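Publications > Handling Group > Sakach Project > Section 4

4. Collecting demonstrations on a cluttered table

The Sakach set holds 1,160 demonstrations recorded with hand-held grippers in furnished rooms. For the 638 used in this section, the task was to pick up one named object from a table and put it down at a marked spot. We left the household goods close together, with some cups on their sides, so that the fingers had to pass near things they should not touch.

Figure 4. Two views from the wrist camera during collection in the Zamora room. First view: a bottle of green liquid between the open fingers, with tissue packs and cups nearby.

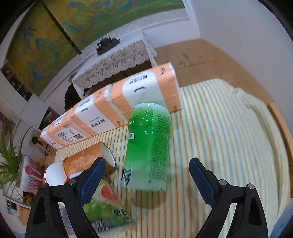 One reviewer asked whether a policy trained this way learns the object or only the room, and wanted the split made by room instead of by recording. We have done so. All results below come from rooms left out of training, and the scores are lower than in our first draft.

Bottles were the hardest class. A bottle on its side can roll when one finger touches first, so operators were told to close slowly and to start again if it moved. Restarts were kept in the data - removing them made the trained policy worse at recovering from a bad first contact. Of the 638 demonstrations, 525 had no restart.

Second view: a bottle lying on its side, with cups and a carton pack behind it and a second gripper held in a gloved hand at the right.
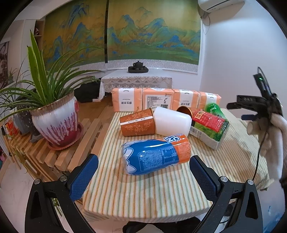

Ferkach, replying on the preprint page, objected that slow closing is a habit of the operator and may not carry over to a faster arm. We agree that this is untested. Our arm ran at one speed throughout, and each held-out layout was tried 12 times.

Filed under: Grasping, Demonstration data, Indoor scenes

Related items
Esesico: a small gripper for shelf picking
Labelling restarts in hand-held recordings
Sakach data notes, March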